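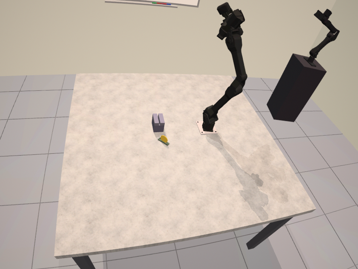
What is being compared in the Tasedano trials? Two parallel grippers and two arm controllers, all tested on a single insertion task in simulation before any hardware is ordered.

Wurer, which builds small assembly cells, published first results from the trials in November 2024. The task is simple to state: pick up a thin disc held on edge in a strip holder and place it in the slot of a block. The gripper has to close on the flat faces of the disc, lift it clear of the holder and line it up with the slot before lowering.

The grippers are the Zitix short-finger model and a longer, tapered design from Koster. Each was run with both controllers, one using position control throughout and one switching to force control near contact. Every pairing was given 20 attempts per block position. The arm and its mounting plate stayed where they were for all runs, while the block was moved between positions.

With position control, the Koster fingers had 22 failed insertions in total and the Zitix fingers 13. Most of the Koster failures came at the slot – the longer fingers turned a small wrist error into a larger offset at the tip. With force control the gap between the two narrowed, and the remaining failures were mainly poor grasps at the holder.

Wurer notes that the Koster design needed less clearance on approach. The Zitix body came close to the block when the disc stood near it, and the planner rejected some grasp angles for that reason. A revised approach path is being tested.

Friction between disc and fingers was set to one value for the whole series, which limits what the numbers say about real parts. Camera noise was also left out. Both will be varied in the next series, planned for December, and the disc will be tried in two thicknesses.

The task files and logs are listed as Tasedano release 202. Prices and delivery times for the grippers were not part of the comparison.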